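**Hae-won Kwak's estate: what the papers say.** 22 Mar 2019

1/ The probate file for the singer Hae-won Kwak is now open to the public. I paid for a copy and have read all 211 pages. Most of the coverage so far rests on page one.

2/ The "secret will" is an ordinary will. It was signed in September, witnessed by two people from her solicitor's office, and has one codicil. A will is private until the grant is issued. That applies to everybody's.

3/ The headline figure is the gross estate. Net is lower, and net is what gets shared out. Three sites quoted gross and called it "what the family will receive". Please check which line you are copying.

4/ Recordings. She did not own the masters for the first two albums. Those sit with Vollance under the original contract. She did own her share of the songwriting, and that passes to her sister under clause 11.

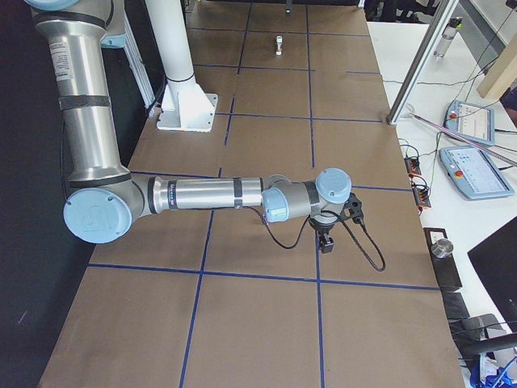
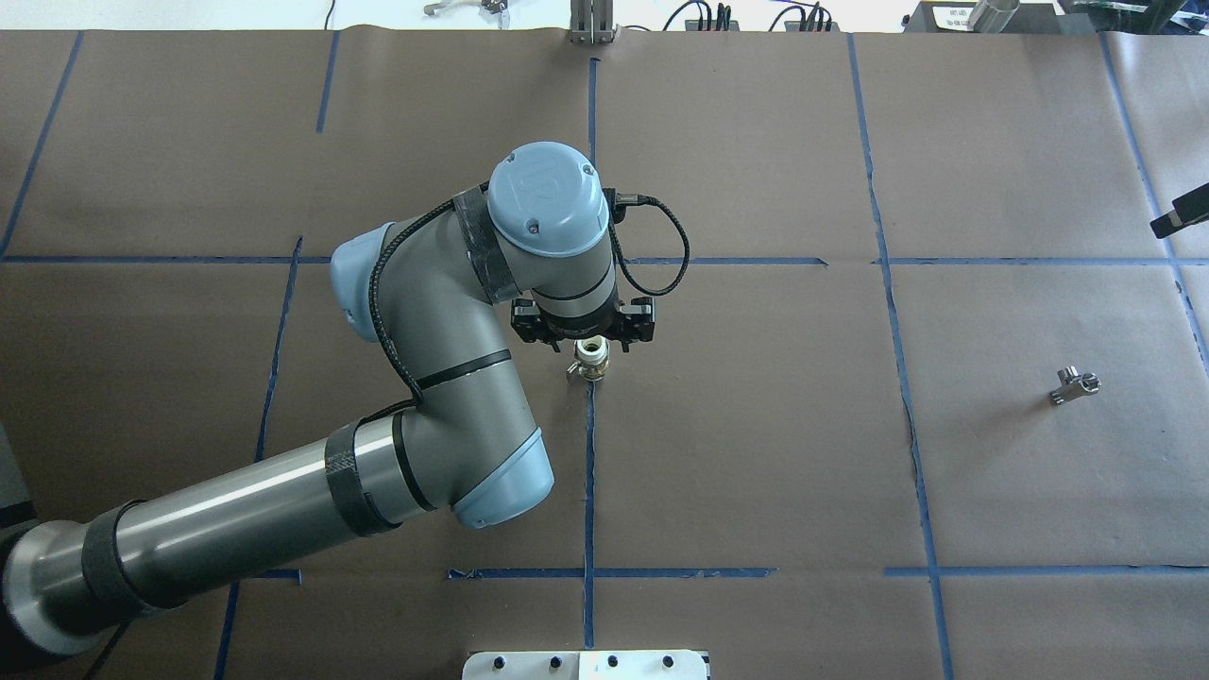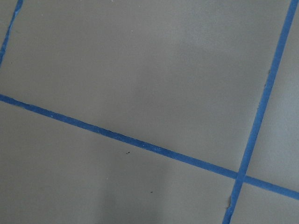
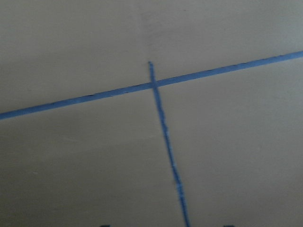
5/ The third album, Muren, is different. The masters were bought back and placed in a company called Plasen. The estate holds 450 of its 828 shares. That is a majority, but short of the three-quarters needed for a special resolution.

6/ So the executors can appoint directors and approve a reissue. They cannot change the company's articles without at least one other shareholder. The remaining shares are split between her former manager and the producer.

7/ Unreleased material. The inventory has one line for it: "demo recordings, various, untitled save for one marked Ki". No value is given. Reports of a finished fourth album have no support in the file – I looked twice.

8/ The house is not in the estate at all. It was held as joint tenants and went to the surviving owner on death, outside the will. Claims that her husband was "cut out" seem to come from its absence.

9/ Cause of death is not in a probate file and never would be. Anyone citing these papers for it has not read them. The date of death is there, and matches the family's statement.

10/ Correction to 4: the sister takes the writer's share only. The publisher's share is dealt with in the codicil and goes into trust for the two nieces until they turn 25.

11/ I have asked the registry for the inventory schedule, missing from my copy. Will add to this thread when it arrives.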